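Segments lost after moving list to new provider

quillback_ed
07/05/2023
We moved our newsletter from Nornon to Plistenetti last week. The export gave me one CSV with 1,721 addresses and everything imported without an error. What did not come across is the segments. In Nornon I had members, past ticket buyers and press set up as separate groups. In Plistenetti they are all in one list with a column called "tags" that has text like "mem;tix22;press" in it, and the segment builder treats the whole thing as one value. If I filter on "mem" I get only the people who are members and nothing else.

Has anyone done this move and kept their groups? I have a mailing due for the fall program and would like it sorted before October.
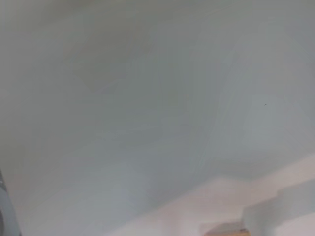 Pale gray-blue, with a few lighter streaks

halfpintpress
Your semicolons are the problem. Plistenetti splits on commas in that field. Open the CSV in a text editor, replace the semicolons inside the tags column with commas, put quotes around the field, and import again with "update existing" checked. Do not open it in a spreadsheet first or you will lose leading zeros in the postal codes.

quillback_ed
Will it update or will it make doubles?

halfpintpress
It matches on email address, so it updates. Mine did.

tarn_and_co
I would not do it that way. Updating tags over the top leaves the old text value in place as a tag of its own, so you end up with "mem;tix22;press" sitting next to the three proper ones. It does no harm until someone builds an automation on it. I would delete the list, wait for the suppression file to finish, and import clean.

halfpintpress
Deleting the list also deletes the consent dates. That is a much worse problem than one ugly tag.

tarn_and_co
Only if you didn't export them. They should be in the CSV already — Nornon puts them in the last column.

E. Bañuelos
Eliseo Bañuelos here, I look after mailings for Quinlan. We did the same move and I'm with halfpintpress on this one. The consent date in the Nornon export is the date the contact was last changed. It is labeled "opt_date" but if you edited someone's last name in March it will say March. The real signup date is only in the activity log, and you have to ask support for that. Ours took 7 working days to arrive.

What I ended up doing was making three custom fields with a yes/no value, one for each group, and segmenting on those. Tags we only use for one-off things now. It is more columns to look after but you can see at a glance what a contact is, and "member = yes AND press = no" works the way you would expect.

quillback_ed
That sounds closer to what I need. Can the signup form write to those fields? Ours has a checkbox for press.

E. Bañuelos
Yes, as a hidden field or a checkbox. The field has to exist before you build the form.
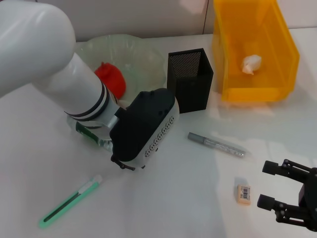

Also check the default value. If you leave it blank, new contacts have no value at all, and "press = no" will skip them. Set it to "no" and you are fine. We missed that for 2 mailings and only found out when new signups wrote in to say they had heard nothing from us.

tarn_and_co
Fair enough on the dates, I didn't know that about opt_date. I still think the old tag should be removed. You can do it in bulk from the tag page without touching the contacts.

halfpintpress
Agreed, that works.

troels_a
Coming at this from the other side, I run the list for Toltbridge and we stayed with Nornon. Before anyone re-imports anything, look at the unsubscribes. Nornon exports them as a separate file and it is easy to miss, because it is on the second tab of the export page and not in the zip. If you only took the main CSV you may have people in there who opted out years ago.

quillback_ed
I only had the one file. Just logged back in and yes, there is a second one. I'll load it as a suppression list tonight.

troels_a
Do it before the re-import and not after. And keep the old account open on the free tier for a while if you can, the activity log goes when the account does.
Troels Arnardóttir

quillback_ed
Done in this order: suppression file, three custom fields with default "no", then the CSV with the column split out. Counts for members and press match what I had. Ticket buyers is short and I think those are the opt-outs, but I'm going to check it against the box office list. Still waiting on support for the activity log.

halfpintpress
Send a test to a small segment first. The merge tags are different too, ours went out with "Dear FNAME" on it.

Contact the moderators | Forum rules | © 2023 | Back to top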